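Ulleo Heavy Table Cloth in Beige: Six Months of Folding Laundry On It

Reviewed by Diane Hawthorne

Most table covers are sold for eating at. The Ulleo heavy cloth is sold for working at, which mainly means sorting, folding and the odd bit of mending. I bought the large size in beige from Ranavbridge last November and it has been on my folding table ever since, apart from when it was in the wash.

My reason for buying was simple. Clothes slide on a bare table top. You line up the sleeves of a shirt, reach for the collar, and the whole lot has moved towards you. I had been putting an old bath towel down first, but a towel is too small for a big table and the pile catches on anything knitted. I wanted something that covered the lot and stayed put.

The cloth arrives folded into a flat packet with a paper band and a care leaflet. There are no clips or ties. Detell sell a similar cover with elastic corners, and if your table is a standard size that may suit you better. Mine is not, and I prefer a plain cloth I can shift along when one end gets grubby.

Getting it on takes a minute or two. The fabric is heavy enough to hang properly at the sides and the hem is stitched double all round. It came with deep fold lines from the packet, and I ironed it once on the back before using it. I have not ironed it since.

Grip is the thing it does best. Cotton shirts stay where they are laid, and so do jeans and work trousers. Slippery fabrics are less good -- a lined skirt will still creep -- but it is a big improvement on bare wood or melamine. You can smooth a garment with the flat of your hand and fold it over without holding the far edge down.

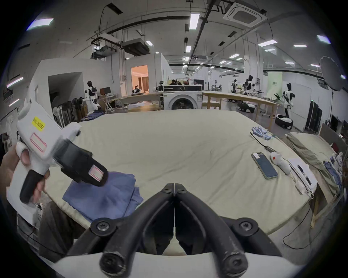

Reading time: 4 minutes

Creasing is the main fault. The cloth wrinkles with use, and once it has wrinkled it stays that way until you pull it straight from the edges. A folded blue garment sits perfectly well on it in that state, and the wrinkles do not print through into the clothes as far as I can tell. If you want a table that looks smart when visitors come, though, you will be tugging at it a lot. Ludivine Delaunay, who has the same cloth in grey, pins hers underneath with drawing pins and says that cures most of it. I have not wanted to put holes in mine.

The colour is a sensible one for laundry. Blue denim and dark trousers show up clearly, and so does a stray black sock. Khaki is harder to pick out, and I have missed a pair of pale socks on it more than once. Beige also shows ink. I keep paper on the same table, and a biro left open made a mark near one corner that has faded but not gone.

It is also kind to anything that gets put down on it between loads. I no longer worry about a phone being scratched, and small things don't rattle when the washing machine is on its spin. Crumbs and lint do cling. A stiff clothes brush gets them off faster than shaking the cloth outside.

Washing instructions are for a 40 degree wash and a line dry. I have followed that. There was slight shrinkage after the first wash, enough to notice at the short ends, and none that I could see afterwards. It takes up a good deal of the drum, so do it on its own. Drying is slow in winter. Allow a full day indoors, and longer over a single rail. I have not tried it in a tumble dryer and the leaflet says not to.

I asked Ranavbridge whether the edges could be trimmed for a narrower table. Yoga Sembiring on their help desk replied the next morning and said yes, provided the cut side is hemmed again, as the weave will fray. That was a useful answer and I would buy from them again.

Good points: stays in place, heavy hem, generous size, washes well after the first time.

Bad points: wrinkles, shrinks a little, slow to dry, no fixings supplied.

Would I buy another? Yes, in the same size, but in the grey. The Zelenák felt mat grips better and costs less, but it only covers part of a table and it can't go in the machine. For a large surface in daily use the Ulleo is the one I would choose.

Four stars out of five.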